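Registering and Voting in the Brumum Regional Assembly Election: Frequently Asked Questions

Who can vote?
Anyone aged 18 or over on election day who has a registered address in one of the four districts: Brumum, Clarka, Kuusisto or Grondberg. Residents with two addresses vote in the district where they pay local tax.

How many seats are there?
The assembly has 49 seats. Each district elects its members from party lists. Seats are shared out in proportion to votes cast, using the highest averages method.

Is there a threshold?
Yes. A list needs at least 3 percent of the valid votes in a district to be given seats there. Votes for lists below the threshold count toward turnout but not toward seats.

Can two parties run a joint list?
Yes. A joint list is treated as a single list for the threshold and for the seat count. The agreement must be filed before nominations close in March and cannot be changed after that date – a party that withdraws later takes its candidates off the ballot.

How does a new party get on the ballot?
It must file 3000 valid signatures from registered voters. A voter may sign for one party only. If the same name appears on two petitions, the earlier signature stands.

Can I vote for a single candidate?
You may mark one name on the list you choose. A ballot with no name marked is counted for the list as a whole. A ballot with marks on two lists is void.

What happens if a member resigns?
The seat passes to the next candidate on the same list. No by-election is held.

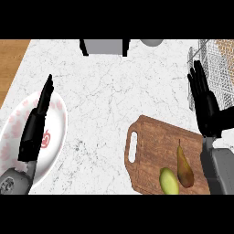
How do I vote by mail?
Request a ballot using Form 574. The completed ballot must reach your district office by 8 p.m. on election day. The postmark is not considered.

When are results published?
District counts are posted as they are completed. These are provisional – the final seat allocation is issued after the recount period closes.

Where do I report an error in the register?
Contact your district office in writing. Corrections received after the register closes apply to the next election only.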